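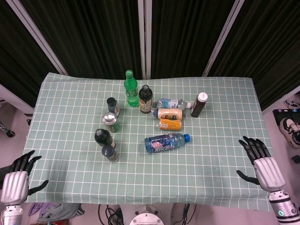 누워 있는 병만 못 집어요 ㅠㅠ 동아리 과제 도와주세요

글쓴이: 야만동아리2학년
작성: 2019년 11월

안녕하세요 급해서 두서없이 씁니다. 학교 로봇 동아리고요, Honau 대회 음료 정리 종목 나갑니다. 양팔 로봇이고 손은 손가락 달린 거. 테이블에 음료수 병이랑 캔 섞어서 올려놓고 하나씩 집어서 옆 상자로 옮기면 되는 건데요.

세워져 있는 건 꽤 됩니다. 초록색 탄산 병이나 캔 같은 건 거의 실패 없음. 문제는 누워 있는 것들. 투명 생수병, 주황색 캔, 파란 스포츠음료. 손이 위에서 내려오긴 하는데 손가락이 병 옆구리를 밀어버려요. 그럼 병이 굴러가고 옆에 있는 거까지 건드리고 끝.

지금까지 해본 거
- 손 내려오는 속도 줄임. 별 차이 없음
- 손가락 더 벌리고 내려가기. 이번엔 옆에 있는 병을 침
- 시연 데이터 더 모음. 총 717개인데 그중에 누운 병은 얼마 안 돼요. 처음에 세운 것만 잔뜩 찍어서..

그리고 하나 더. 투명한 생수병은 위치 자체를 잘 못 잡는 거 같아요. 식탁보가 연두색에 흰 격자무늬인데 병 너머로 무늬가 비쳐서 그런가? 선배는 식탁보 바꾸지 말라고 하고 (대회장도 무늬 있는 거 깐다고 들었대요) 저는 일단 단색으로 바꾸고 싶고. 뭐가 맞나요

프로그램은 Kirard 쓰고 있습니다. 학교에서 그걸로 배워서 다른 건 잘 몰라요. 대회까지 시간이 별로 없어서 처음부터 다시는 못 합니다. 1월에 본선이에요. 예선은 그 전이고요.

아 참고로 병은 전부 뚜껑 닫혀 있어요. 내용물은 들어 있는 것도 있고 빈 것도 있고요. 무게 차이도 문제가 될까요? 이건 나중에 물어봐도 되긴 하는데 혹시 아시는 분.

하노우3회출전

작년에 같은 종목 나갔었습니다. 폰으로 쓰는 거라 오타 이해해주세요.

일단 데이터 비율부터요. 717개면 양은 안 적습니다. 근데 세운 병만 잔뜩이면 로봇은 그냥 세운 병 잡는 법만 배운 거예요. 누운 병 볼 때도 똑같은 각도로 내려갈 겁니다. 지금 증상이 딱 그거 같고.

저희가 했던 순서 적어드릴게요.

병 하나만 놓고 시작. 여러 개 깔지 말고. 누운 병 하나를 가로, 세로, 대각선으로 방향 바꿔가면서. 뚜껑 방향도 왼쪽 오른쪽 다 해야 됩니다. 저희는 뚜껑이 전부 오른쪽인 걸로만 찍었다가 예선에서 반대로 놓인 거 나와서 망했어요.

손목 돌리는 걸 내려가기 전에 끝내세요. 병 긴 방향이랑 손가락이 직각으로 만나게. 내려가면서 같이 돌리면 엄지가 먼저 닿아서 밀립니다. 옆구리 민다는 게 이거일 가능성 높아요. 높은 데서 한번 멈추고 -> 돌리고 -> 수직으로 내려가고 -> 엄지부터 말고 다같이 오므리기.

그 다음에 두 개, 세 개로 늘리고. 붙어 있는 건 맨 마지막에. 그리고 집는 순서도 중요한데 앞에 따로 떨어져 있는 것부터 치우면 공간이 생겨서 훨씬 편해져요. 가운데부터 건드리면 다 넘어짐.

식탁보는 선배 말이 맞다고 봅니다. 대회장에서 갑자기 무늬 나오면 손 쓸 방법이 없어요. 굳이 한다면 단색이랑 격자랑 섞어서 찍으세요. 저희 때는 줄무늬였습니다 올해는 모르겠네요

무게는 음.. 가득 찬 거는 가운데보다 살짝 바닥 쪽 잡는 게 덜 미끄러졌어요. 반쯤 찬 게 제일 골치. 들면 안에서 쏠려서 기울어요.

지나가는공대생

그냥 손가락 끝에 고무 붙이면 됨

야만동아리2학년 (글쓴이)

고무는 규정에 있는지 확인해 볼게요! 손 개조 안 된다는 말이 있었던 거 같기도 하고.

위에 답변 진짜 감사합니다. 데이터 보니까 저희도 손목 돌리면서 내려가고 있었어요. 조종하는 애가 빨리 하려고 그렇게 한 듯.. 다시 찍을게요. 근데 세운 병 데이터는 좀 버려야 하나요?

penville_lab

동아리 지도 몇 년 했습니다. 버릴 필요 없고요, 학습할 때 누운 병 쪽을 더 자주 뽑히게 가중치만 주세요. Kirard 설정에 샘플링 비율 항목 있을 겁니다. 버전마다 메뉴 위치가 달라서 정확한 이름은 기억이 안 나네요.

손목 돌리면서 내려간 시연은 빼는 게 좋아요. 잘 집힌 거라도요. 같은 상황에 두 가지 동작이 섞이면 중간 어정쩡한 걸 배웁니다. 새로 찍는 것도 조종하는 사람을 한 명으로 정해두면 낫고요.

투명 생수병은 라벨이 힌트가 됩니다. 라벨이 위로 보이게 놓은 거랑 돌아가 있는 거랑 따로 테스트해 보세요. 라벨 보일 때만 잘 잡으면 병이 아니라 라벨을 보고 있는 겁니다. 그럼 돌려놓은 걸 더 찍으면 되고요. 조명도 확인. 창가 쪽이면 오후에 반사가 심해져서 오전이랑 결과가 달라요.

그리고 한 번 바꿀 때마다 같은 배치로 10번씩은 돌려보고 기록하세요. 두세 번 성공했다고 다음 걸로 넘어가면 나중에 뭐 때문에 좋아졌는지 모릅니다. 배치는 바닥에 깐 격자 칸을 기준으로 적어두면 똑같이 다시 놓기 쉬워요. 그 식탁보 그런 용도로는 꽤 좋습니다.

야만동아리2학년 (글쓴이)

격자 칸으로 적는 거 생각 못 했네요 대박. 내일부터 병 하나 놓고 다시 찍습니다. 샘플링 비율은 메뉴에서 찾았어요. 예선 끝나고 결과 올릴게요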